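Notebook, wash room
28 Jul 2026
Dye bleed, black jersey, continued

Repeat of the March bleed series, this time on the Okitz machine with the new inlet valve. Question is still whether the gray cast on the adjacent strips comes from loose dye in the first wash or from dye that keeps coming off later. The March numbers can't settle it. The rinse water was pooled before anyone took a reading, so first and last rinse are mixed.

Changes from March: every rinse drained to its own jug. Detergent weighed, no scoop. Strips basted to the hem instead of pinned, as the pins left rust marks and two readings had to be thrown out.

Inlet hardness 133 mg/L as calcium carbonate, from the strip kit, checked against the titration. Close enough. The softened line was not used. Catriona Innes wants it run as a separate series and I agree, but the resin was recharged on Friday and I would like a few days of flow through it first.

Conditioning before wash: laid out flat on the bench, no stretching, folds smoothed by hand from the center outward. Left overnight with the door shut.

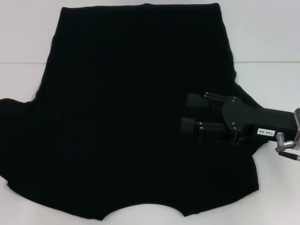

Dry mass after conditioning was written on the card and not copied here. The card goes in the Pikovard binder with the others. Whoever files it, please put it behind the March cards and not in front; the binder was out of order again this morning.

Wash: normal cycle, warm. Bath volume by meter came out lower than the setting. The Okitz fills by pressure and the pressure hose has a low spot where water sits. I drained it and reseated the clip. Volume on the next fill was right. This may explain some of the scatter in March, but there is no way to go back and check.

First wash liquor: clearly tinted, blue-gray when held against the card. Absorbance peak was broad and low. Filtered and ran it again, and the reading dropped by more than I expected, so part of what we have been calling dye is lint carrying dye. That needs to go into the method. Filter first, weigh the filter, then read. Reading unfiltered liquor on the old Brekke photometer gives up to 2 times the filtered value, depending on how long the cell has been standing.

Rinses: tint falls off quickly between the first and second, then hardly at all. The last rinse still reads above the blank. Blank was tap water from the same inlet, filtered the same way.

Strips: wool strip nearly clean. Cotton strip light gray along the stitched edge, paler away from it. Polyamide strip took the most color, evenly. The acrylic one is hard to call. I graded it half a step better in the window light than in the booth and recorded the booth grade.

Lint from the filter: 354 mg dry for the whole load. The filter housing had a small gap at the gasket, so treat this as low.

Drying: flat, room air. Tumble drying left out on purpose. It sheds more lint and we don't catch it. 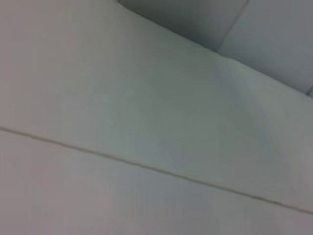

Mahsa Jalali read the draft of this over lunch and objected to the hardness figure being given without the temperature of the sample. Her point is that the strip kit reads high on warm water, and that the jug had been standing next to the dryer. She also thinks the edge staining on the cotton is contact transfer during drying and would show up even with clean rinse water, and suggested taking the strips off before drying on half of the load. Both fair. Inlet to be retested cold tomorrow.

To do:
Replace gasket on filter housing (Ustano part, there is one in the drawer under the sink).
Cold hardness reading.
Strips off before drying, half the load.
Photometer lamp has 80 hours left on its counter. Order one before the softened series.
Ask Catriona whether she wants the lint figures per load or per gram of fabric.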